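Wurkeo – Beschaffungsplan und Datenkarte für die Zerlegezelle
Stand: 23. Juni 2018
Bearbeiter: Demetrio Aguirre

Zweck dieser Datei

Diese Datei liegt im Hauptordner von Wurkeo und beschreibt, welche Ausstattung wir für die zweite Ausbaustufe kaufen wollen. Sie ist für alle gedacht, die eine Bestellung auslösen oder das Budget prüfen. Die Aufnahmen im Ordner gehören zur Aufgabe "Bauteile aus dem Desktop-PC entnehmen und in die Halterplatte einsetzen".

Umfang der Daten

Der Datensatz enthält 1431 Episoden, davon sind 701 vollständig annotiert. Die übrigen sollen bis November bearbeitet werden. Für die Planung genügt der annotierte Teil, so haben wir es mit Plellmont vereinbart.
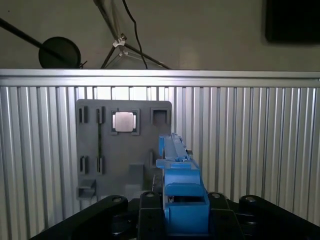 Die Halterplatten drucken wir selbst. Im Budget stehen sie deshalb nur mit Material und Druckzeit, ohne Lieferant. Bitte bei jeder neuen Version die Nummer der Zeichnung eintragen, sonst kann man später die Kosten nicht mehr zuordnen.

Posten 1: Greifer und Finger

Ein Satz Ersatzfinger kostet bei Insaurralde etwa 500 Euro. Wir planen 2 Sätze pro Jahr ein. Der Preis gilt ohne Versand und ohne Schrauben. Ich habe auch bei Enomwood angefragt, das Angebot ist noch nicht gekommen.
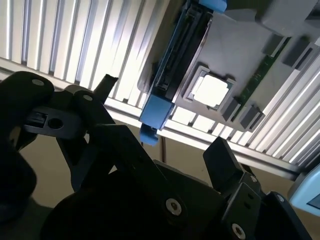 Greifer vor der Halterplatte mit Prozessor, grünem Speichermodul und Laufwerksträger.

Die Maße der Finger müssen vor der Bestellung mit der Halterplatte verglichen werden. Zwischen Sockel und Speicherhalter ist wenig Platz – breitere Finger sind zwar billiger, passen nach der Zeichnung aber nicht.

Posten 2: Verbrauchsmaterial

Dazu zählen gebrauchte Rechner, Festplatten, Speichermodule und Prozessoren. Wir kaufen nur Geräte, bei denen die Laufwerke in Kunststoffschienen sitzen. Ob die Festplatten noch lesbar sind, ist für uns nicht wichtig. Der Verkäufer muss aber schriftlich bestätigen, dass die Daten gelöscht wurden.

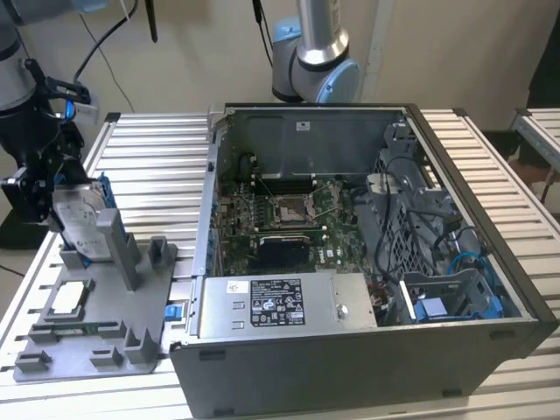 Geöffneter Desktop-PC auf dem Arbeitstisch, links die 3,5-Zoll-Festplatte im Greifer über der Halterplatte.

Für die Rechner ist ein eigener Lagerplatz vorzusehen. Dieser Punkt fehlte in der ersten Fassung des Plans und hat zu einer Nachforderung geführt.

Posten 3: Tisch und Beleuchtung

Beim Tisch bleiben wir bei Aluminiumprofilen. Ein weiterer Tisch wird erst bestellt, wenn der Stellplan freigegeben ist. Für die Beleuchtung gibt es noch keinen festen Betrag, ich habe vorläufig den Wert aus dem Vorjahr übernommen.

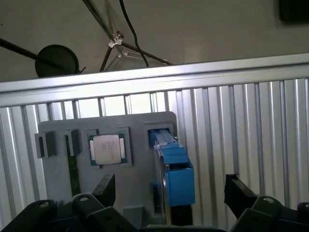

Kabel, Klemmen und Stative laufen über das Kleinmaterial und brauchen keine eigene Anforderung.

Offene Punkte

– Angebot von Enomwood für die Finger
– Lieferzeit der Aluminiumprofile
– Wartungsvertrag: ein Jahr oder drei Jahre?

Änderungen an dieser Datei bitte mit Kürzel eintragen. Fragen zu den Preisen gehen an mich, Fragen zu den Annotationen an Plellmont.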